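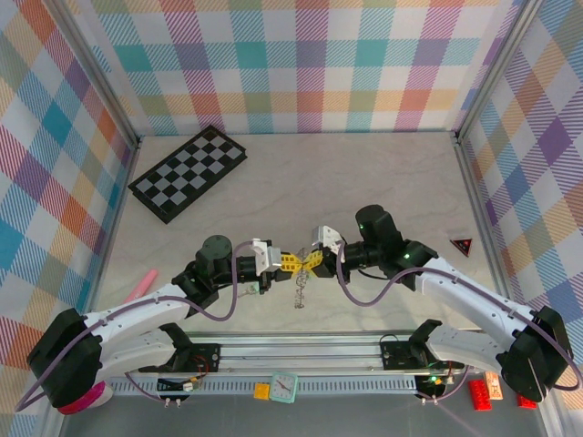 Two Arms, One Task: A Conversation With Prasanna Munshi

Student Programs > Interviews > Robotics

The student robotics course at the Mirnance Institute enters its second year this fall with a single assignment for the whole class. Students program two robot arms to handle small metal parts together, passing them from one gripper to the other or holding one part steady while the second arm works on it. The course instructor, Prasanna Munshi, met with the Programs Office on Tuesday, September 26, 2023, to discuss the purpose of the assignment and the progress of the students enrolled.

The current class has 14 students, divided into 4 teams. Each team has scheduled hours at the shared workstation and keeps a written log of every session. Munshi said the log counts for as much of the final grade as the program itself.

"A student who writes down why the arm missed has learned something," Munshi said. "I have read logs from failed attempts that I would be glad to hand to a working engineer."

The choice of small metal items was made in July, when the course plan was revised. In the first year, students worked mainly with blocks, and most teams completed the assignment early. Munshi asked for materials that would be harder to grasp and harder to predict.

"A block stays the shape it was when you planned the grasp," he said. "A chain does not. You lift one end and the other end has its own ideas. The students have to decide where the second gripper should go when the thing they are reaching for is still moving, and their first plan is usually too simple."

Rings and perforated parts present a different problem. The target is small, the metal reflects light, and a slight error in the angle of the wrist can push a ring aside. Teams are asked to begin with one arm holding the part still and to bring the second arm in slowly from above. Only after a team has shown that it can do this on repeated attempts may it raise the speed.

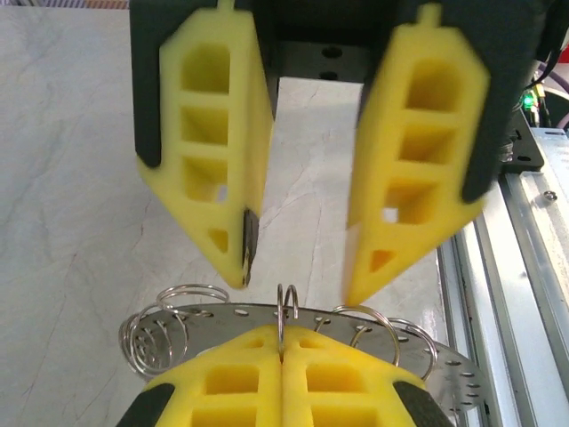
Voteo, one of the student teams, reported in its log that the holding arm had required more work than the reaching arm, and that the team had spent its first two sessions adjusting grip force before it attempted any transfer. The team asked that future classes be given more time for this stage.

Munshi agreed with the request and said the schedule for the spring term would be changed. He noted that students often treat the holding arm as finished once it has closed on a part.

"Holding is a task," he said. "If the part turns a little in the fingers, everything the other arm knows about it is wrong."

The term will close with a demonstration at the Skukwood campus. Each team will have 900 seconds at the workstation, including setup, and will be scored on completed handoffs and on the quality of its log. A team may stop and restart its program once without penalty. Faculty from the Hjaltadóttir School, which offers a related course in machine design, have been invited to serve as judges.

Asked whether he expects every team to complete the assignment, Munshi said that he does not, and that the grading plan allows for this. "I would like to see all of them make an honest attempt at the chain," he said. "Last week one team asked for an extra evening with it - they had already passed the section and did not need the points."

Applications for the spring course are open to students who have completed the introductory programming sequence. No earlier experience with robot arms is required.

Recent Items
Spring Course Schedule Now Available
Workstation Safety Rules: Revised for Fall
Student Team Logs: A Guide to Format and Grading
Hjaltadóttir School Opens Machine Design Workshop

Contact: Programs Office, Mirnance Institute, Room 235 | Copyright Mirnance Institute | Back to top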